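Project Skultik: progress report to the Wernirwood fund
Prepared by Şengül Güler, 26 June 2021

1. Work in this period
Recording of household tasks by hand-held gripper has moved from the Pasteldale workshop into furnished rooms. The current task is sorting jewellery into an open box on a bed. The operator holds one gripper in each hand and carries out the task directly, with no arm attached. We now have over 500 recordings, of which 40 were rejected at review.

Small beaded pieces on soft bedding remain the hardest items. The fabric gives under the finger pads, and a bracelet has no fixed shape to close on. Operators have been told to approach slowly and to keep both grippers in view of each other where possible.
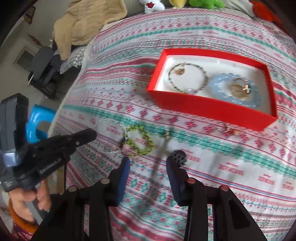 2. Remote control
Bastian Lenz has set up the remote station. Training took 12 days against 6 planned. Delay on the link is acceptable for lifting but still too high for placing items in the box.

3. Next period
Remote recordings of the same task will start in August. The review notes will be sent separately. We request no change to the budget.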